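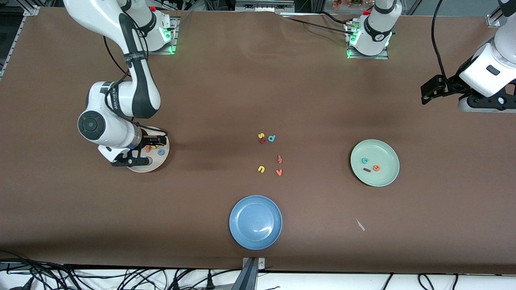
Anjana Matubbar schreibt, man soll die Buchstaben lieber nach Farbe sortieren als nach dem Alphabet, weil kleine Kinder die Farbe zuerst sehen. Ich habe es zu Hause probiert und sie hat recht.

Buchstaben aus Schaumstoff — kleine Galerie

Willkommen auf meiner Seite über das Spielen mit Buchstaben. Seit acht Jahren sammle ich solche Ideen, und im Juni habe ich endlich angefangen, die Bilder zu ordnen.

Bild 1: Buchstaben auf dem braunen Tisch und auf runden Tellern. Der blaue Teller ist noch leer, das gelbe »u« und das orange »v« liegen noch in der Mitte.

Für das Spiel braucht man nicht viel. Meine Buchstaben sind von Skellum, in der Packung waren 29 Stück, mit Ä, Ö und Ü. Das ß fehlt leider. Flache Teller sind besser als Schüsseln — die Kinder können dann auch Wörter darauf legen.

Weitere Bilder folgen im Herbst.

Lovely Dumlao

Diese Website verwendet Cookies. Mit der weiteren Nutzung stimmen Sie dem zu. Mehr erfahren | Akzeptieren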